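Dondo Prepositions: Data Card

Dondo is a set of 2,000 short English sentences annotated for the sense of one locative preposition each. It is maintained by Ikutero and is intended for dictionary work, classroom grammar materials, and the evaluation of sense taggers. Last revised Mar 13, 2025.

Contents

The sentences are stored in one tab-separated file, sentences.tsv. There are 800 sentences for "in" and 400 for "on". The remainder cover "at", "over", "under", "between", "beside", and "against". Every sentence has exactly one marked preposition. Other prepositions may occur in the same sentence but are left unmarked.

Columns: id, text, target, offset, sense, figure, ground, source, note. The offset is counted in characters from the start of the text field, beginning at zero. The figure is the thing being located and the ground is the thing it is located by. Both are copied from the sentence without their articles. 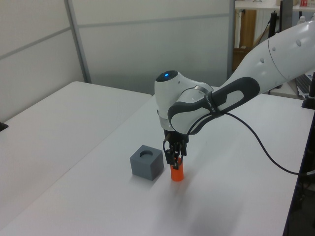
Sources

Text was drawn from two collections. Landevgate supplied household and assembly instructions. Bosman supplied school readers and gardening columns. Sentences longer than 25 words were dropped, as were headings, captions, and verse. Spelling was left as printed. Proper names were replaced by common nouns where this did not change the preposition.

Sense inventory

The inventory has 9 senses. Most are geometric: full containment, partial containment, support from below, attachment, contact from the side, vertical alignment without contact, and proximity. The last two are "region" (in the north, at the corner) and "other".

Vertical alignment is limited to cases in which the text rules out contact. "The lamp over the table" qualifies. "The cloth over the table" is tagged as support — the cloth touches the table, whatever else it covers. Where the text leaves contact open, the annotator enters "other" and fills in the note column.
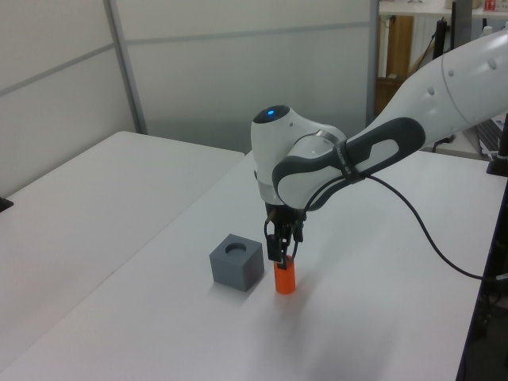 Ikutero Data Cards, Vol. 2, p. 9

Proximity is used for "beside", "by", and "at" when the figure is neither supported nor enclosed by the ground. It takes no account of distance. Left and right are not recorded as separate senses, as too few sentences in the sources state a viewpoint.

Annotation

Annotators worked from the sentence alone, without the surrounding paragraph. Each sentence was tagged twice, and disagreements were settled in a third pass completed in February. The original tags are kept in passes.tsv under the same id.

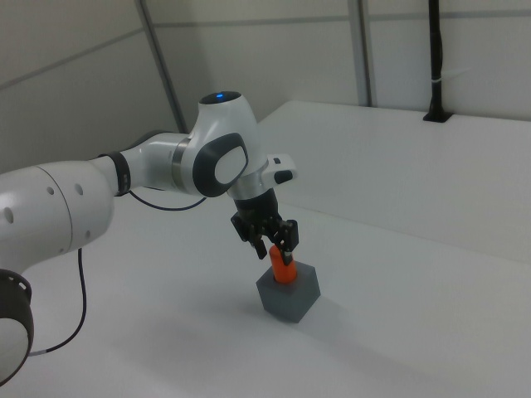
Nested grounds caused most of the disagreements. When a figure has one ground and that ground has another, English can name either, and the preposition changes with the choice. The orange object is in the gray cube, and the cube is on the tabletop; "the orange object on the table" is also acceptable to most speakers, even with the cube between them. The rule in Dondo is to tag the relation to the ground named in the sentence, so the first is containment and the last is support. Partial containment applies when the text says that the figure sticks out of its ground. It is never inferred from the kind of object.

Known problems

"In" is overrepresented relative to the sources, and sense frequencies should not be read as frequencies in general English. The gardening columns use "in" with "bed" and "border" where the choice between region and containment is close to arbitrary. Idioms such as "on hand" were meant to be excluded, but a small number remain under "other".

Related items
Dondo Verbs of Placement: Data Card
Dondo Prepositions: Annotator Guide
Landevgate Instructions: Index of Titles
Bosman Readers: Cleaning Notes

Contact: Ikutero data desk | © 2025 Ikutero | Back to top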